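Versandtüten statt Karton, wer hat Erfahrung?

drivard_chai
21/12/2024
Hallo zusammen, ich verschicke aus meinem kleinen Laden Stoffe und Kurzwaren und hab bisher alles in Kartons gepackt. Jetzt überlege ich, auf weiße Plastiktüten umzusteigen (1000 Stück liegen schon im Keller, Restposten, ich konnte nicht widerstehen!). Meine Sorge ist das Etikett. Auf dem Karton klebt es schön glatt, auf der Tüte kriege ich ständig Falten rein, und dann meckert der Scanner. Wie macht ihr das?

Duván M.
Erst etikettieren, dann füllen. Tüte flach auf den Tisch, Etikett drauf, fertig.

Bassey77
Sehe ich anders. Wenn du vorher klebst und dann einen dicken Pulli reinstopfst, zieht sich das Etikett genauso krumm. Ich fülle zuerst, drücke die Luft raus und klebe dann auf die Stelle, die am flachsten ist. Und bitte nicht über den Aufdruck kleben, das sieht immer nach Notlösung aus. 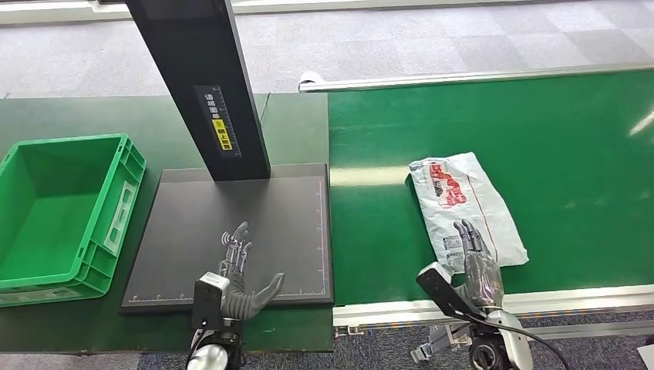 Ach ja, und klein ist besser. Ein kleines Etikett unten in der Ecke übersteht das Knautschen eher als ein großes quer über die Mitte. Wenn es doch wellig wird, streiche ich die Tüte vor dem Scannen einmal mit der flachen Hand glatt, das reicht bei mir meistens.

drivard_chai
Das mit dem Glattstreichen probier ich! Aber dann brauch ich ja zwei Hände für die Tüte und eine dritte für den Handscanner ...

VojtaT
Deswegen habe ich mir einen Scanner auf einem Ständer hingestellt. Tüte drunter, glatt halten, piep. Daneben eine Kiste für alles, was zur Post geht. Bei 30 Sendungen am Tag merkst du den Unterschied schon.

Duván M.
Für 30 Tüten ein Standgerät? Na ja. Ich tippe die Nummer zur Not ab und lebe noch.

VojtaT
Bis du dich vertippst, ist mir zwei Mal passiert. Einmal ging ein Vorhang an die falsche Kundin, die wollte ihn dann auch noch behalten :)

Maritza H.
Ich bin wieder beim Karton gelandet, Tüten rutschen mir beim Stapeln ständig weg. Für Stoffe würde ich sie aber nehmen. @drivard_chai, welche Größe hast du da im Keller? Falls du welche loswerden willst, schreib mir gern.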